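Stodanis Hardwax Oil on a timber table: six months on
Review by Helge Sandberg

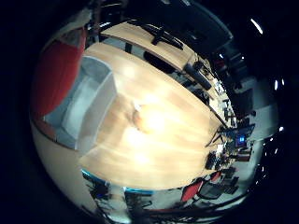
I bought a 1 litre tin of Stodanis Hardwax Oil (clear satin) last spring to redo a table that had been finished in polyurethane by a previous owner. The poly had gone yellow and was lifting at one end, so it all had to come off. I have now lived with the new finish for six months of daily meals, homework and the odd bit of soldering, which is long enough to write something useful. The colour is the first thing people ask about. On pale timber most oils go a shade towards honey, and I didn't want that. The Stodanis has left the top blond with the faint streaky grain still easy to read, and the satin is shinier than I expected under a ceiling light, where you get a proper bright patch of glare. If that would bother you, buy the matt.

What you get

One tin, one white pad and a folded sheet of instructions in four languages. The English is fine. I paid $107 at the local timber yard, and Jemal, the usual competitor, was a few dollars cheaper on the same shelf. Stodanis also sells a maintenance soap and a refresher spray. I bought the soap and skipped the spray.

Preparation

Most of the work is here and none of it is the product's fault. I scraped the poly off with a card scraper, then sanded at 80, 120 and 150. The sheet says to stop at 150 for tables. I had read plenty of forum advice to go up to 220 and ignored it. Going too fine closes the surface and the oil has less to hold on to. Vacuum well between grits, and wipe down with a cloth just damp with metho before the first coat. My neighbour Kiros Workneh did his benchtop with the same oil and left out the wipe, and he has specks in the finish that you can feel with your hand.

Application

Stir it, don't shake it. The matting agent settles into a grey sludge at the bottom and takes several minutes to bring back up. I worked in sections the width of my arm, spread the oil with a short-nap roller, then rubbed it in with the pad. The coat should be so thin that you think you've missed some. Anything left sitting on top after twenty minutes needs to come off with a clean rag, otherwise it dries tacky and you'll be sanding again.

The tin says eight hours between coats. It was April and cool in the shed, and mine took closer to a full day. Two coats was enough. I used 200 mL all up, so most of the tin is still on the shelf and I'd suggest buying the smaller size if you only have a table to do.

The smell is moderate while you're working and gone in three days. Lay the oily rags out flat outside or put them in a bucket of water. They can catch fire by themselves if you scrunch them up and leave them, and the warning on the tin is printed far too small.

How it has held up

Water beads for a few minutes and wipes off clean. Red wine left overnight gave a faint ring which came out with the soap. Beetroot did not come out, and I had to sand that spot back and re-oil it. The repair took ten minutes and I can't find the edge of it now, which I could never have managed with poly.

Heat is the weak point. A mug of tea is no trouble. A casserole dish straight from the oven left a white mark in spite of a cork mat, and it needed the same repair as the beetroot. Use a proper trivet.

Scratches are much as you'd expect from an oil. The kids' end has plenty of fine ones that you only see side-on. I wash the top with the soap once a fortnight and have not had to recoat. The sheet recommends a maintenance coat once a year for tables and I'll probably do that before summer.

Compared with the others

I tried Jemal on an offcut first. It went on more easily and dried faster, but it warmed the colour noticeably. Fultuvton 908 is the water-based one and it kept the timber palest of the lot, though it raised the grain and felt a bit plasticky to me. For a shelf I'd happily use the Fultuvton. For something you lean on every day I prefer the feel of the Stodanis.

Good: keeps pale timber pale, easy spot repairs, a little goes a long way.
Not so good: poor with hot dishes, slow in cool weather, pricey up front.

Four stars out of five. I have the stools to do next and will be using what's left in the tin.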